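Camper Van Galley and House Tips for a Long Drive

Posted 17 June 2020 by Aurelio Galindo

We drove 2752 miles out and back in April in the Dikard, with two people, one dog and a galley you can touch both ends of without moving your feet. I kept a list on the back of the fuel log of what worked and what I'd change. Yareli Bermúdez read it over and added the parts on food. Some of it is for the van and some is for the house you leave behind.

Before you leave: the house

Shut off the water at the main and open the lowest faucet to drain the line. Flush each toilet once after that. Pour a cup of water down any floor drain that doesn't get used, or the trap will dry out and you'll come home to sewer smell.

Turn the water heater to vacation mode or pilot. If it's electric, flip the breaker.

Empty the fridge completely if you'll be gone more than three weeks. Wipe it with warm water and baking soda, unplug it, and prop the door with a rolled dish towel. A closed fridge that's off will be black with mildew in ten days in warm weather. For shorter trips leave it running and fill the empty space with jugs of water.

Leave inside doors open. Closets too, especially any on an outside wall. We had a coat closet that smelled like a wet tent every time we came back from anywhere, and leaving the door open fixed it. 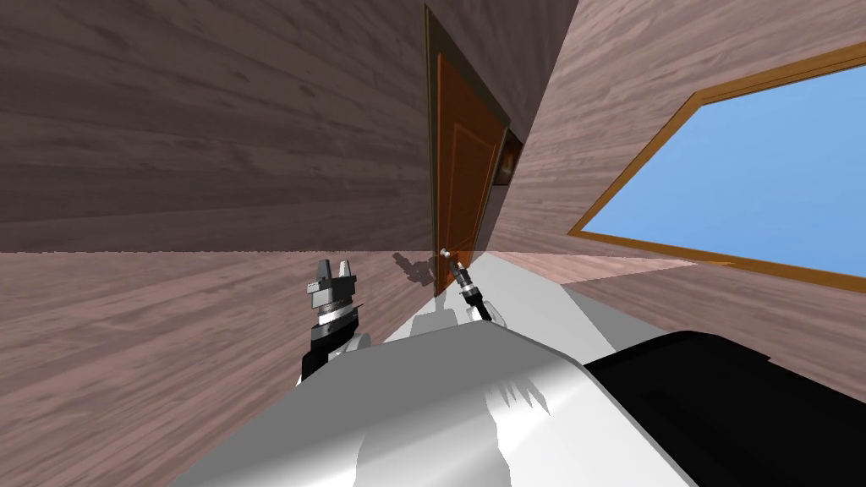 Take the trash out the morning you go and check the bathroom baskets. Run the disposal with a handful of ice and half a lemon. Strip the beds and leave them stripped.

Put one set of clean sheets and towels on top of the dryer. You'll want them the night you get back.

Packing the galley

Weigh your kitchen. I mean this literally, with a bathroom scale and a few boxes. The first year we carried a cast iron Dutch oven, two skillets and a full set of stoneware, and we used one skillet. Now it's:

One 10-inch skillet with a lid that also fits the pot
One 3-quart pot
One chef's knife and one paring knife, both in guards
A cutting board that fits over the sink
Two bowls, two plates, two mugs, all enamel
A kettle
Tongs, a wooden spoon, a can opener, a lighter

The bowls do most of the work. You could skip the plates.

Line every shelf with the rubbery mesh liner sold by the roll. Cut it a half inch short on each side so it doesn't curl up at the walls. Put a square of it between stacked pans as well. The noise from bare pans on a washboard road will wear you down faster than the road does.

Store heavy things low and over the axle if you can. Cans go on their sides in a shallow bin with the contents written on the lid in marker.

Don't decant everything into matching jars. Glass is heavy, and you lose the cooking directions. Rice, oats and flour do well in zip bags with the directions cut out of the box and dropped in. Oil is the exception. Put it in a small bottle with a screw cap, and put that bottle inside another bag. Ours leaked into the silverware at 1410 miles on the trip meter and I was still finding it a week later.

Power

Our inverter is rated at 900 watts, and the electric kettle we started out with pulled more than that. Check the plate on the bottom of anything you plan to plug in before you buy a bigger battery to run it. We switched to a stovetop kettle and haven't missed the other one.

The Flernetti cooler runs off the 12-volt outlet while we drive. Chill it at home on wall power overnight with the food already in it. If you load warm food and then expect it to pull down while you drive, you'll be eating crackers for lunch. Keep the top layer for whatever you'll want that day, so the lid is only open for a second.

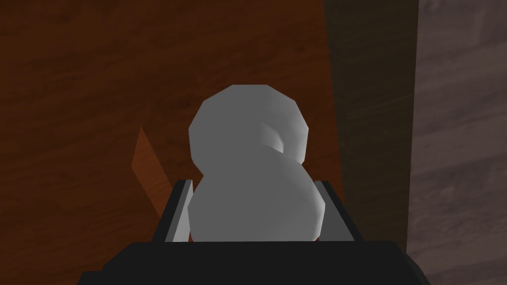
Carry spare fuses in the two or three sizes the van takes. Tape them inside the fuse cover.

Water and washing up

A spray bottle with water and a few drops of dish soap will do most of the washing. Spray, wipe with a rag, spray with plain water, wipe again. We get through a full dinner's dishes on less than a quart.

Wipe greasy pans with a paper towel before they go anywhere near the sink. Gray tanks smell mainly from grease and food bits. A mesh strainer over the drain catches the rest. If the tank has already gone sour, put in a gallon of hot water with a half cup of borax before a driving day and let it slosh, then dump it at the next station.

Keep the drinking water hose in its own bag with the ends screwed together. Use a different color for the rinse hose.

Yareli's food notes

Cook beans and rice at home and freeze them flat. They work as ice for the first two days.

Cabbage lasts longer than lettuce by a couple of weeks and makes a fine salad. Carrots, onions, limes and hard cheese travel well. Bananas don't. Neither does soft bread, so buy tortillas.

Eggs should go in a hard case, small end down. If you buy them unwashed from a farm stand they don't need the cooler, but once they've been cold, keep them cold.

Make one spice mix and bring only that. Mine is salt, black pepper, cumin, garlic powder and a little chile, and it goes on eggs, beans and chicken.

Hardware that shakes loose

Everything with a screw in it will back out sooner or later. Go around with a screwdriver the night before you leave, and again on the second or third day. Check hinges, drawer slides, the table leg bracket, the stove mounts and the curtain rods.

Knobs are the worst for it. Most are held by one machine screw from inside the door, and every pull turns it a hair. Take the screw out, put one small drop of blue threadlocker on the threads, and snug it by hand. Don't use the red kind, which won't come off without heat. If the screw bottoms out before the knob is tight, it's too long. Add a washer on the inside or buy one a size shorter. 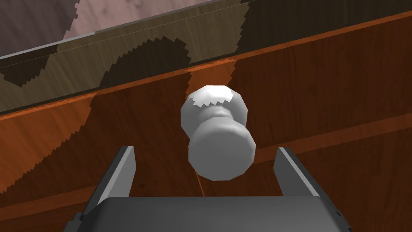
Round white knob on a reddish-orange wood panel, from underneath.

For a wood screw that spins in a stripped hole, dip two toothpicks in wood glue, push them in, snap them flush and drive the screw back in after an hour. It's held on our spice rack for three years.

Push latches are better than magnets for van doors. We had magnets on the upper cabinet and it opened on every left turn. The Jullari latches I put in cost more than I wanted to pay, but they click and stay shut. Mount the strike plate with slotted holes if you can get one, so there's some adjustment when the door swells in damp weather.

Pack a small kit: a stubby screwdriver with both tips, a 4 mm and a 5 mm hex key, a dozen assorted screws in a pill bottle, toothpicks, a tube of glue, threadlocker, electrical tape and zip ties. Keep it inside where you can reach it in the rain.

When you get home

Empty the van the same day, even if you only pile it all in the garage. Prop the cooler lid. Pull the shelf liner, wash it in the tub and hang it over the shower rod.

Turn the water on slowly and let the faucets spit for a minute with the aerators off. Then the water heater, and don't flip the breaker until it's full.

Write down what you never used while you still remember. Ours this time was a colander, the second lantern and a folding toaster.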